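The Kitchen Class at Gwilliam
How a student club teaches a robot arm to set things in their place

2018-09-05

The first thing the students of the Gwilliam robotics club learned this year was how to wait. An arm that moves slowly is a safe arm, and the club rule says that every new program runs at its lowest speed until it has finished the whole task 3 times without a stop. Beginners find this rule very hard. They come from video games and phones, and now they must stand beside a table and watch a gripper travel a distance that a child could cover in a moment.

The club meets in a long room at the back of the technical college in Panberg. It has 33 members, most of them in their first or second year, and it works on a single large project: the household event of the Clirkow Cup, a regional competition for student teams. In this event a robot must handle toy food and kitchen things on a table. The team doesn't know before the day which items will be used or where they will be put. The judges lay them out, the clock starts, and the program has to manage.

For this reason the practice table changes all the time. The members take turns to arrange it, and there is some pride in making an arrangement that gives the programmers a bad evening. Cups are easy when they stand alone and difficult when they stand close to something else. A bottle on its side is a favorite trick, for the first programs the club wrote all expected bottles to be standing. Small pieces of food have their own problem, that the fingers must close enough to hold them and no more. 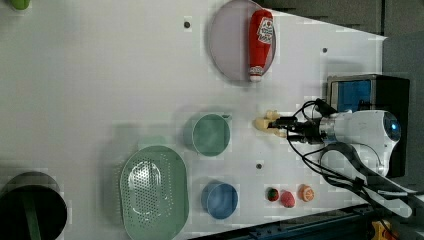
How long does it take a beginner to write a program that can pick up one object?

Most of the new members manage it in four evenings, if the object is always in the same spot. When the object is allowed to move, the same students usually need the rest of the term.

The difference between these two tasks is what the club wants to teach. In the first one, the student writes down numbers and the arm goes to them. In the second one, the program must find the object, decide from which side to approach, and notice when the grip has failed. The club calls its own software Virex, a name that was chosen by vote and that several members still don't like. It has grown over three years from a few short files into something that new students are a little afraid to open. Last winter the older members spent many evenings writing explanations into it, and they agree that it was the dullest and most useful work of the season.

A practice evening begins with paper. Each pair of students draws the table as they want it, marks the order in which the items should be moved, and writes one sentence about what they think will go wrong. The drawings are kept in a folder. When a run fails, the pair goes back to the sentence and checks if they guessed correctly. According to the folder, they seldom do – the trouble comes mostly from a place they believed was simple.

Toy food was a discussion in itself. Some members wanted to practice with real fruit, which is never twice the same shape. The others answered that real fruit becomes soft, and that a club with a small budget shouldn't buy strawberries to drop them on the floor. The competition rules ended the argument, as they ask for toys.

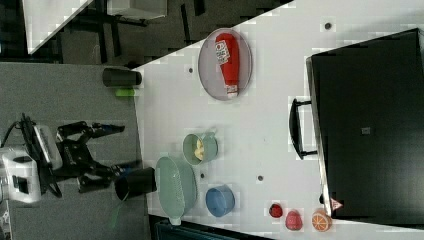
Practice table at the Gwilliam club, with toy fruit, dishes and a ketchup bottle among the items.

In May the team traveled to Clirkow with 4 students and two boxes of tools. They finished the household event with 98 points, their best result until now, and lost most of the missing points in one round where the program tried again and again to take a plate by the wrong edge. The students speak about this plate with much feeling. Two of them rewrote the part of Virex that handles flat objects during the summer, and the new version is being tested now, at the lowest speed.

New members can join until the end of the month. They don't need to know programming, but they should be ready to draw.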